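Kulletti Bench Demonstrations: Data Card

Short name: kulletti-bench
Maintainer: Wissam Khoury, Ustero
Status: internal release, shared with the Azar packing site
License: internal use only, ask before redistributing

Summary

Kulletti is a set of 372 demonstrations of small-goods handling, recorded by packing staff with hand-held grippers at a returns bench. It was collected to train the pick-and-place policy for the bench arm that Ustero is bringing into returns work at Azar. The goods are the kind that come back loose: wooden brushes, ring stacks and other small household items that don't sit flat in a tote.

This card covers what was recorded, who recorded it, and what the people at the bench were told about how their jobs would change. The last part is here because the site asked for it in writing, and because anyone training on this data should know the terms it was given under.

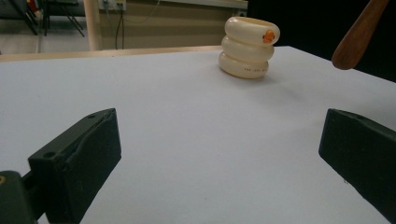

AZAR RETURNS FLOOR, 3/20/20

What changes at the bench

Before the project, one person at each returns bench opened the parcel, checked the item, wiped it down, put it in a tray and keyed in the result. With the arm in place, moving the item to the tray goes to the machine. Opening, checking and keying stay with the person. The decision to scrap or resell also stays with the person, and the arm has no input to it.

The staff raised two points before collection began. The first was pace. A person who checks an item while holding it can slow down on a bad one without anyone noticing, and a machine waiting for the next item makes that pause visible. The site agreed that arm idle time will not be used in individual performance reviews. The second was wrists. Most of the complaints logged at returns are about repeated gripping and turning, and moving items to the tray is a large share of that. The arm should help here, but we have no figures yet and make no claim.

Nobody's hours were cut during collection. Recording counted as paid bench time.

Collection

Ten packers took part - all of them had worked returns since at least January. Each was given 15 minutes of practice with the gripper, then recorded in blocks with a break between them. No one did more than 3 blocks in a shift. Operators could drop any demonstration they didn't want kept, and those files were deleted on the same shift.
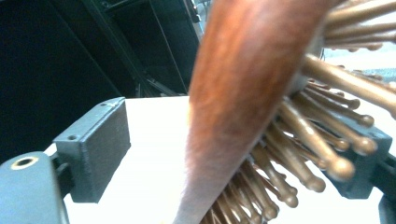 Instructions were kept short on purpose. Operators were told to pick the item up the way they normally would and set it down where it could be checked. We did not correct grips. Some people take a brush by the handle and some take it across the body, and both are in the set. An early draft of the protocol asked for one standard grip, and the packers said it would be slower and harder on the hand, so it was dropped.

Contents

episodes/ - one folder per demonstration, with video and gripper width
labels/ - item type, success or failure, operator notes
splits/ - train and test lists, divided by operator
terms.txt - the agreement with the site, in full

Operator IDs are random and can't be matched to staff records. Audio was never recorded. The notes field is free text and has been left as typed, spelling included.

Known limits

Close views of an item in the gripper are often blurred by motion, and a large item can hide much of the far finger. Frames like these are kept. Filter them in your loader if you need sharp contours.

Lighting at the bench is uneven. White tabletop can wash out while the background stays almost black, so exposure augmentation is recommended.

All the demonstrations come from people who knew the work well. A policy trained on them has seen little of how a new hire handles the same goods, and it shouldn't be used to judge one.
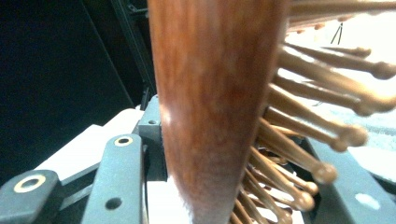
Use and restrictions

The data may be used to train and test handling policies for the bench arm, and for the Nunder simulator port. It may not be used to time, rank or compare operators. Any new use at another site goes back to the Azar staff group first.

Corrections and removal

Operators can ask for their demonstrations to be removed at any time, including after they leave the company. Send the request to Wissam Khoury with the ID from your collection slip. Removed episodes are listed by number in the changelog, with no reason given.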